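Tulto Tabletop Items

Notes on the item set and how the folders are laid out. Maintained by Rocío Hinojosa. Last edited Aug 4, 2019.

What is in the set

Tulto covers small things that end up on a table after a snack or a play session: paper cups, food boxes, toys. The full list has 54 items, each with its own line in items.csv. Lucía Carrasco picked most of the toys. Iker Ortuño added the food packaging, and the packaging text is left in its original language.

Folder layout

items.csv – one line per item, with name, group and main colors
tables/ – pictures of items laid out on a cloth
notes/ – free text, one file per session
old/ – names from the first version, kept so older scripts still run

Naming

Use lowercase and underscores. Put the group first, then the item, then the color if there are two alike: cup_paper_leaf, toy_syringe_green, toy_tape_yellow, box_orange.

If a toy has several colors, use the color of the largest part. The water syringe is filed under green for its barrel, although the handle and nozzle are blue. Printed cups are named for the print.

Groups

cup – paper and plastic, no glass
box – food cartons, any size
toy – anything made for play, including toy tools

Sample table

The checkered cloth is yellow and white. Items on it include the leaf-print paper cup, the water syringe, the toy tape measure and the large orange box, lying on its side.
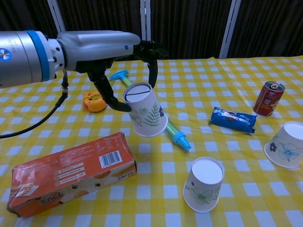
Known problems

Two lines in items.csv share the name box_red. So-yul Shin is fixing this – use the line number until then.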